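社团邮件列表 · 存档
最后更新：三月

发件人：抓取组，料箱小队
主题：Re: 料箱抓取的进度，还有谁能借我们一个下午

大家好呀，

先把上次那封信引在下面，省得新进来的同学翻存档（存档那个搜索是真的难用，我搜“料箱”，出来一堆大家讨论订盒饭的）。

> 各位，
> 想问一下抓取组现在到哪一步了。Clancombe 杯的初审材料要交一段连续运行的记录，
> 规则里写的是连续 30 次抓取，中途不许人手伸进去。我们底盘组这边已经能按时到位了，
> 可是到位之后你们那边接不接得住，我心里没底。
> 另外有三个问题：
> 一、线缆到底怎么走？上回我路过，看见线在关节那儿绷得挺紧，有点吓人。
> 二、Ganlow 那个抓取库你们还用不用？不用的话我就从公共环境里删掉了，占地方。
> 三、新同学问零基础能不能进你们组，我不知道怎么回。
> 不急，这周内回我就行。
> ——底盘组

好，我一条一条回，写得会有点长，泡杯茶再看吧。

先说进度。现在手臂单独跑、料箱里放几件东西，抓取这一段基本能转起来了，离连续 30 次还差一口气。我们最好的一回跑到第二十三次，眼看就要破纪录，结果夹到一个零件的圆角上，滑了，它掉回箱子里，姿态刚好是最难认的那种，后面连着三次都没抓着。全组人在旁边一起叹气，隔壁教室还过来问我们是不是在看球。

日志我都整理了，从开学到现在一共 2051 次尝试，成功的是 1583 次。看着还行对不对？可是把它拆开看就没那么好看了：前半段我们偷懒，东西都摆在箱子正中间，当然好抓；后来开始往箱壁底下放，往角落里塞，成功率就一路往下掉。我个人最恨的是料箱的斜壁。零件靠在斜壁上，手一下去，腕部先跟箱沿打架，规划器一看，不行，绕路，一绕就绕出个特别别扭的姿势来。有一次它想了很久，最后给出来的轨迹像在给自己挠背，我们赶紧按了停。

还有反光。箱底是亮的，灯一照白花花一片，深度那边就开始胡说八道，有时候凭空冒出一块“零件”来，手就兴冲冲地过去抓空气。试过把顶灯关掉一排，好了一些，可是人又看不清了，有位同学在暗处把螺丝刀踢到桌子底下，找了一刻钟。现在的折中办法是灯照开，在软件里把过曝的地方直接当作没有数据处理，宁可漏，也不要它瞎抓。这个改动合进去之后，抓空气的次数少了一大截，我挺满意的。

然后是线。你说得对，上回确实绷得紧，那是我的锅。当时图省事，线是贴着手臂一路绑死的，静止的时候整整齐齐，特别好看，腕部一转就开始拽。后来拆掉重走了一遍，绑扎点减少，在腕部前面留出一个大弯，让它有地方伸缩。
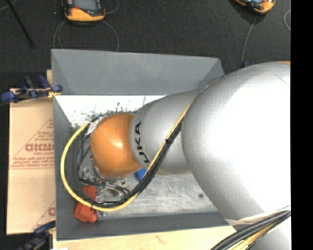
线缆在腕部前面的余量应该怎么定？
把手臂慢速开到任务里最拧的那个姿态，在那里把线理顺、不受力，再多留一个手掌的宽度，然后扎住，回到初始位再检查一遍有没有垂得太低。

这个做法是我们自己试出来的，不一定最优，如果哪位在实习的地方见过更讲究的走法，求你回信教教我！我现在的担心是大弯垂下去以后会刮到箱子里的东西，特别是手伸得深的时候。黄线那根比较硬，弯起来有自己的脾气，黑的那一束倒是听话。两种绑在一起走，软的总要迁就硬的，扎带的位置挪两三厘米感觉就完全不一样。我前后剪掉的扎带都快装满一个笔筒了。

顺便提醒一句，剪扎带请用斜口钳，不要用美工刀！不要用美工刀！上学期已经有人划破过一根气管，漏气漏得跟水壶开了似的，修了两个晚上。

料箱的固定也说一下。以前箱子是直接搁在台面上的，手一碰它就走，走了之后标定就全废，重标一遍要大半个钟头。有人提议用胶，我坚决反对，胶撕下来那个印子我擦过，再也不想擦了。现在改成夹具夹，谁要动夹子，请务必在群里吼一声，动完自己负责重标。这条我写进操作单了，就在第二页最上面，字特别大。

第二个问题，Ganlow 的库先别删！我们的主流程确实已经换成自己写的了，但是碰撞检查那一小块还在调它的接口。我原以为早就拆干净了，前两天全局搜了一下，发现还有一个文件在偷偷引用，而且恰好是最要紧的那个文件。等我把它换掉再通知你，估计要到春假以后。占地方的话，你可以先把它自带的示例数据删了，那个最大，我们一次也没用过。

Karholm 那套夹爪的模型文件也一样，先留着，我们在仿真里还要用。真机上夹什么、怎么夹，跟仿真里对不太上，这个大家心里有数就好，写报告的时候别把两边的数字混在一张表里。去年的评审就揪着这个问了我们好久，站在台上的滋味真不好受。

第三个，零基础能不能进组。能啊，当然能！我自己进来的时候连四元数都没听说过，第一个月的工作就是往箱子里摆零件、抓走、再摆零件。听起来无聊，可是摆上几百次以后，你看一眼就知道这一把能不能抓上来，比看日志快多了。新同学来了我们大概这么安排：先跟着看两次完整的运行，学会怎么按停、按停之后要做什么；然后学读日志；再然后认领一个小问题，多小都行，哪怕是把零件编号的标签重新打一遍。代码可以慢慢学，按停这件事必须第一天就会。

唯一的要求是能来。上学期有几位同学很热情，报名表写了满满一页，然后就再也没见过人，我到现在还在名单里给他们留着位置（如果你正好在看这封信，回来吧，没人怪你）。

说到花销，这学期的耗材已经花了 809 块，大头是转接件和气管接头，收据我都贴在本子上了。剩下的钱我想留着打印备用的指尖垫，那个磨得快。底盘组如果也要买接头，咱们一起下单吧，运费能省一份，上回各买各的我心疼了好几天。

接下来想跟你们商量联调的事。我的想法是先别急着上全流程，底盘停好之后让它待着不动，我们这边只跑抓取，看停车的误差到底有多大影响。抓取这边能容忍的偏差，我现在报不出一个靠谱的数，仿真里好像挺宽裕，真机上我不敢打包票。跑完这一轮，咱们再决定要不要在料箱边上加一个定位块。我倾向于加，老成员里有人觉得那是作弊，规则我读了两遍，没写不行。谁有空帮我再读一遍？英文版和中文版那一段的措辞好像不太一样，我读得头都大了。

时间上，我们组下午四点以后都在，晚上到九点半锁门。联调那次我希望能有一整个下午，别再像上次那样，大家刚把东西接好，就被催着收摊。要是你们能早点过来，先把网络配好，那就太感谢了，上回光是找 IP 就找掉了半小时，最后发现有两台机器抢同一个地址。

还有一件小事，Zupan 那个记录工具更新以后，默认会把时间戳存成另外一种格式，我们的画图脚本读不进去，画出来的横轴全是零。我在脚本里加了个判断，新旧两种都能认，已经推到公共仓库了，你们拉一下就好。要是还有问题，把那段日志原样发给我，别截图，截图我没法跑呀！

对了，工具柜第三层那把小号内六角又不见了，谁顺手揣走了请悄悄放回去，我保证不问。没有它，腕部那圈螺丝真的拧不动，我昨天是用一把尺寸不太对的硬拧的，拧得我胆战心惊。

就先写到这儿，我得去把今天的日志拷出来了。联调的时间直接回复这封信就行，记得点“回复全部”。

——抓取组，料箱小队

3 条回复 · 分享 2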